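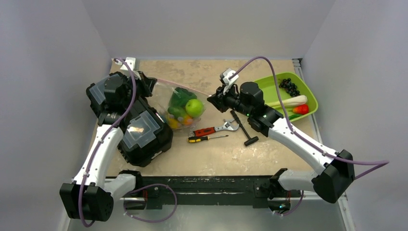
Chapter 9

Reading the Confession

Most people believe they would never confess to something they did not do. Ask a room of students and nearly every hand goes up. Jurors believe it too, and so do a good many judges. This chapter asks you to set that belief aside for a while and look at what a confession is: a statement made by a tired person, in a small room, to someone who wants to hear it.

Consider the Plernis warehouse fire. Hiu-tung Lai, a night clerk, was questioned for over 9 hours before she signed a two-page statement saying she had set it. The statement named the loading door where the fire began. Prosecutors called this a detail that only the guilty person could know. It was a strong line, and the local paper repeated it without asking who else knew. The detectives knew. So did the fire crew, and so did anyone who had read the first report, a copy of which was lying on the interview table.

The recording runs to 95 minutes. It starts after the hard questioning was over. What the jury watched was a calm woman going through a story from beginning to end, and they were told this was the interview.

Her lawyer, Chun-yin Sin, asked for the detectives' notes in June and was given 337 pages, most of them about other matters. Two pages mattered. In the first, Lai put the fire in the office. In the second, written later that night, she had moved it to the loading door. No one had written down what was said to her in between.

You may be tempted to decide now that she was innocent. Be careful with that as well. A badly taken confession can still be a true one, and a wrong detail may be a lie, a slip or a bad guess. The question for a court is narrower: how much weight can this piece of paper bear, once we know how it was made?

Police trainers often answer that good officers can tell when a suspect is lying. Treat the claim as you would any other, and ask how it was tested, on whom, and by people with what stake in the result.

Before you read section 9.1, write down what you would want to know about Lai's interview that you have not been told. Keep the list. You will need it for the Sunier case, where the recording is complete and the trouble lies elsewhere.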